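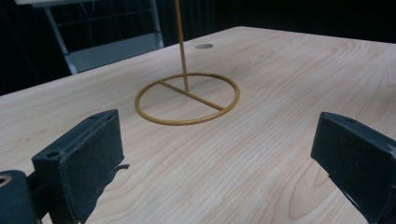

Chapter 7
Comparing Grippers on Soft and Thin-Walled Objects

7.1 Scope of the chapter

A gripper comparison is a measurement, and like any measurement it is only as good as the conditions that are held fixed. The previous chapter dealt with rigid test bodies: blocks, cylinders and machined parts whose shape does not change under load. The present chapter extends the method to objects that bend, fold or collapse when they are gripped. Caps, gloves, pouches and sheets of cloth belong to this class.

Two difficulties arise at once. The first is that the contact area between finger and object is not known in advance and changes during the grasp. The second is that the object does not come back to the same shape between trials unless the operator restores it. Section 7.3 treats the first difficulty, Section 7.4 the second.

By the end of the chapter the reader should be able to write a trial protocol for a deformable object, select a finger geometry on stated grounds, and report the results in a form that another laboratory can check.

7.2 Terms used

Stroke: the distance between the inner faces of the fingers when fully open.
Pad: the layer on the inner face of a finger that touches the object.
Pick: the part of a trial from first contact to the moment the object is clear of its support.
Release: the part of a trial from the first opening of the fingers to loss of contact.
Slip: any movement of the object along the pad after the pick is complete.

The word "grasp" is used in a general sense and is never scored. Scores are given to picks and releases separately.

7.3 Hand-held grippers as a test tool 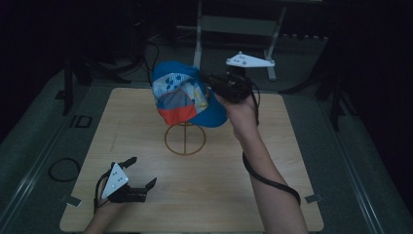
A hand-held gripper separates the question of finger design from the question of arm control. The operator supplies the motion, and whatever remains in the data belongs mostly to the fingers, the pads and the linkage. Position is recovered from a marker plate fixed above the gripper body. With a blue-brimmed cap clamped at one edge and tilted over the board, the plate on the lifting gripper must stay in view of at least one camera, and a cable looped past the operator's wrist must not cross in front of it. Cable routing is therefore written into the protocol along with pad type and stroke.

The comparison used throughout this chapter involves two finger sets, called Gornix and Uko after the workshop names of their drawings. Gornix fingers are broad with a flat pad. Uko fingers are narrower and driven through a longer linkage. Each set was run for 400 trials, divided into blocks of 100, with a change of operator between blocks. The pause between trials was fixed at 30 seconds so that the object could be reshaped by hand and set back on its support.

Operators tend to improve within a block – sometimes sharply in the opening trials. The first 35 trials by any new operator are treated as practice and kept out of the totals. They are still recorded, as they show how long a finger set takes to learn.

Three rules apply to every block:

1. The support stays at its marked position on the board.
2. The object is returned in the same orientation, checked against a reference drawing.
3. A failed pick is scored as failed. It is not repeated under the same trial number.

7.4 Restoring the object

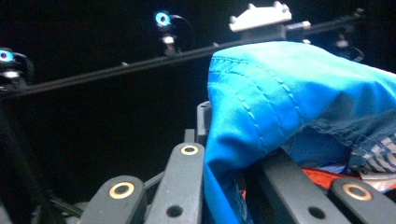

Noémi Hegedűs
Section author; test engineer, Braltivari Laboratory

Cloth keeps a memory of how it was last held. A fold pressed by a finger will open again at the same line, and the next pick will often be easier there than elsewhere. If the effect is ignored, the finger set tested second gains an advantage that has nothing to do with its design. The remedy adopted here is the Moriarty sequence, in which the two finger sets alternate within each block and the object is smoothed over a form after every trial.

Seams need separate treatment. A row of stitching is stiffer than the cloth beside it and catches on the edge of a narrow finger. The protocol should state whether contact on a seam is allowed, and the trial sheet should carry a column for it. In the Braltivari series contact on a seam was allowed but marked, and the marked picks were analyzed both with and without the remainder.

Hanging cloth can also hide the fingertips from an overhead camera. Where this happens, the time of first contact is taken from the finger opening signal alone, and the trial is flagged. Nobuhle Engelbrecht's method for estimating the resulting timing error is given in Section 7.6, together with a worked data sheet.

Before going on, the reader should review the treatment of friction in Chapter 4. The coefficient for a pad on woven cloth depends on the direction of the weave, and a single value will not be enough for the calculations in Section 7.5.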